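Aurélien Bailly
Salvage naval architecture, mostly arithmetic

1/
Ground reaction, worked by hand. I get asked for this a few times a year by deck officers studying for their next ticket, so I'm putting it in one place. The case is the Grurkesau, a small bulk carrier aground on sand in the approach to Lernberg, loaded with 4000 tonnes of bagged fertilizer.

2/
Ground reaction is the part of the ship's weight that the seabed is carrying. Afloat, buoyancy equals displacement. Aground, the water carries less, and the bottom takes the difference. Every pull estimate you make depends on this number, so get it first and get it in writing.

3/
You need the drafts before stranding and the drafts after. Before: departure drafts from the loading computer, corrected for fuel and water burned on passage and for water density. After: read all six marks from a boat, port and starboard, and log the time of each reading against the tide.

4/
On the Grurkesau the first set of drafts came from the bridge, by radio, and had been rounded to the nearest 10 cm. At this size of ship that is useless. We sent a boat, waited for the swell to settle and averaged repeated readings at each mark.

5/
Result: loss of mean draft 61.5 cm. TPC (tonnes per centimeter immersion) from the hydrostatic tables at that draft: 15. Multiply and you have 923 tonnes of ground reaction at the time of the readings, near low water.

6/
This is the change-of-displacement method by TPC. It is good enough when the trim change is small. The Grurkesau sat nearly flat, along most of her length, so it applied. If she had been hard on at the bow with the stern afloat I would have used the change of trim method, or just run both drafts through the full hydrostatics.

7/
Check the hull before trusting any of it. A flooded tank adds weight and does not show up as a separate line in your drafts. All double bottoms were sounded twice, one tide apart. No gain in any tank. If one had been open to the sea, the displacement side of the sum would have had to change too.

8/
Next, friction. Force to free = ground reaction x coefficient of friction. Published coefficients for sand mostly sit between 0.3 and 0.4. I use 0.4 until someone gives me a reason to go lower. 923 x 0.4 = 369 tonnes of pull at low water. No combination of tugs within reach of Lernberg could do that.

9/
That figure also ignores suction and any sand that has built up along the side. On a hull that has been sitting for several tides, both are real. Send a diver or at least run a lead line down each side. Ours had built up on the offshore quarter, mild, and was left alone.

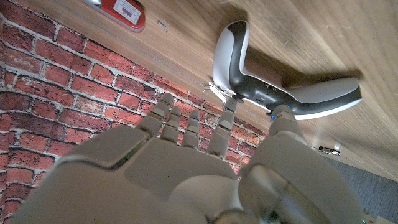

10/
Reducing the reaction by removing weight. The forward and midship ballast tanks held 248 tonnes between them, which the master had taken on after stranding to hold her still through the bad weather. Correct decision on his part. Take the drafts after that ballast goes in, or you will count it wrong.

11/
Our readings were taken with the ballast aboard. So pumping it out comes straight off: 923 - 248 = 675 tonnes. At 0.4 that is 270 tonnes of pull. Still too much. Note that the ballast comes out last, shortly before the attempt. A ship lightened early will move when it suits the weather.

12/
Reducing the reaction by tide. Each centimeter of rise above the level at the time of readings gives back one TPC, here 15 tonnes. A usable rise of 35 cm was predicted for the best high water of that set. 35 x 15 = 525. Leaves 150 tonnes of reaction, 60 tonnes of pull.

13/
Small rise, yes. The range in that approach is poor and wind setup can be larger than the tide. An offshore wind will take the whole gain away from you. We put a tide board on a pile near the ship and used that. The harbor gauge is behind a breakwater and read differently on most tides.

14/
Pulling power. The Poirier was certified for 55 tonnes bollard pull. Do not enter 55 in the plan. Certified pull is measured in calm water with good depth under the propellers, and the tug has to keep station across whatever current is running. I derated her to 45.

15/
45 against 60 does not refloat a ship. Options were a second tug, ground tackle, or more weight off. The second tug was a day and a half away and would have missed the tide. Ground tackle with a well-set anchor and purchase rig was available from Jusmont by truck, and we already had a flat barge alongside.

16/
We did both of the local ones. Cargo out of the forward hold first: 75 tonnes of bags by ship's crane to the barge. Reaction at high water falls from 150 to 75. Required pull at 0.4 is now 30 tonnes, against 45 from the tug. The ground tackle was laid astern as reserve and to stop her being set farther on.

17/
A margin of 1.5 on pull looks comfortable. It is equal to 37.5 tonnes of reaction, or 2.5 cm of water. Put that way it looks less comfortable. Always convert your margin back into centimeters of tide before you present it to anyone.

18/
Stability. A grounded ship behaves as if weight had been removed at the keel, which raises the effective center of gravity. Virtual rise of G = R x KG / (displacement - R). Check it at the lowest water expected, when R is largest, then check the afloat condition after ballast and cargo are out. Two separate checks.

19/
The afloat check is the one that gets skipped. With the double bottoms pumped out and a part cargo left in the holds, GM on the Grurkesau was lower than in her departure condition but inside her booklet limits. If it had not been, we would have taken the weight from somewhere else.

20/
Strength. Same principle: bending moment and shear, aground at low water and afloat after discharge. The loading computer will not model ground reaction unless you cheat and enter it as a negative weight at its center. That works. Save it under a clear file name so the mate does not load the next cargo on top of it.

21/
The attempt: ballast out on the last of the flood, pull started 40 minutes before high water, power brought up in steps. Tow wire kept in line with the keel until she moved, then small changes of heading to break her out. She came off stern first before the top of the tide and was anchored for a diving survey.

22/
Afloat drafts were within 3 cm of the predicted figure, mean. Some of that is reading error. The rest I put down to fuel figures from the engine room, which were optimistic.

23/
Sheet order if you are building your own: drafts and times, tank soundings, hydrostatics, R, pull at low water, pull at each high water in the window, weight changes, pull again, GM, strength. One page per tide. Initial each page and write the time on it.

24/
Question received twice already: yes, you can use 0.3 on sand and skip the cargo discharge. 150 x 0.3 = 45, with 45 available. Margin zero. I would not sign it.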